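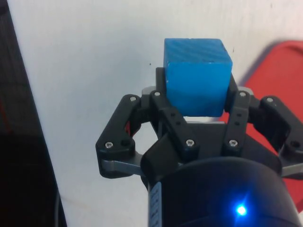
Notes on the blue cubes

14 Jun 2018

The printing of the cubes for the Brimstead lending store was completed this week, and I am now in a position to set down how the work was carried out. Several readers of this blog have written to ask for particulars, and it is more convenient to answer them together than one at a time.

The target agreed at the outset was 2,000 cubes in a single colour. The final count stands at 2,051, the surplus being kept back as replacements. All are blue. Previous sets in the store were of mixed colours, and borrowers regularly returned them sorted by colour but short in number, so that a set might come back with every yellow present and hardly a red to be found. A set in one colour may be made up from any cubes to hand, and the question of which ones are missing does not arise.

The blue itself is the standard blue from Kelura. It is a strong, clear shade, brighter than it looks on the reel, and it shows up well against a pale table or a sheet of white paper. Two other blues were tried before it. The first was too dark and the cubes looked nearly black in the corner of the room where most of the building takes place. The second was pleasant enough but varied from one reel to the next.

Each cube has an edge of 19 mm. I would have preferred a rounder figure, but the trays already in the store were made to that size by Hedlund and there was no wish to replace them. The edges and corners are slightly rounded. An early batch was printed with sharp edges, which looked very smart and was disliked by everyone who handled it. The rounding also makes it easier to draw a single cube out of a full tray.

The top face calls for a word of explanation. On the cubes as printed, a faint diagonal pattern of crossed lines can be seen on the top, where the filling beneath shows through, while the sides come out smooth. I was asked more than once whether this could be removed. It could be hidden by adding further layers to the top, at the cost of a longer print, or it could be sanded away, at the cost of my evenings. Neither course was adopted. The pattern does no harm and the cubes stack quite well with it. Some of the younger borrowers have taken to using it to decide which way up a cube should go, and I am told there have been arguments.

Printing was done on the Jasetti machine in my back bedroom, in batches, beginning last September. Progress was slow over the winter, the room being unheated and the first layer being unwilling to stay down on cold mornings. A thick curtain over the window brought a marked improvement. Readers with a similar difficulty are advised to look at the draught before they alter any of their settings – I altered all of mine, and then had to put them all back.

Inspection was the longest part of the work. Every cube was turned over in the hand and looked at on each face. A cube was set aside if it rocked when placed on a flat surface, if a corner had lifted, or if a strand of plastic could be caught with a fingernail. A small chip or dark mark near a corner was not treated as a fault. I am aware that opinions differ on this point. My own view is that these are objects which will be dropped on a hard floor within an hour of being lent, and that a fresh chip will shortly join the old one. Marks of this kind are noted on the sheet and the cube goes into the tray with the others.

The matter of cleaning was referred to Frøydis Åberg, who looks after the store and has a good deal more experience than I have of what borrowers do to things. Her instructions are as follows. The cubes should be washed in lukewarm water with a little washing-up liquid and rinsed in a colander. They should be spread on a towel, patterned face down, and left overnight. They must not go in the dishwasher. A tray of trial cubes was put through a hot wash in the spring, and came out with sides that were no longer flat. They are now used for propping open the cupboard door.

Storage is in 15 boxes with lids. The boxes are filled by weight, a full box having been weighed once with care and the figure written inside the lid. This has proved much quicker than counting and is accurate enough for lending. When a box comes back light, it is topped up from the surplus and the date is entered on the card. When it comes back heavy, it should be checked for objects other than cubes. So far these have included a pencil sharpener and a quantity of dried pasta.

As to use, the cubes have been borrowed chiefly for building towers and for early sums, as was expected. They have also been taken out for laying out garden beds to scale on squared paper, which had not occurred to me and for which they appear to be very well suited. One borrower has asked whether a half-height piece might be supplied. I have drawn one and printed a handful, and the fit is fair, although the crossed pattern is rather more noticeable on a thin piece. They will be placed in the store for trial, in a separate tin, and comments may be left on the sheet beside it.

Requests for the drawing of the cube itself have been received from several quarters. It will be sent to anyone who asks by way of the contact page. Please state the size required, as the rounding of the edges needs to be set afresh if the cube is made larger or smaller.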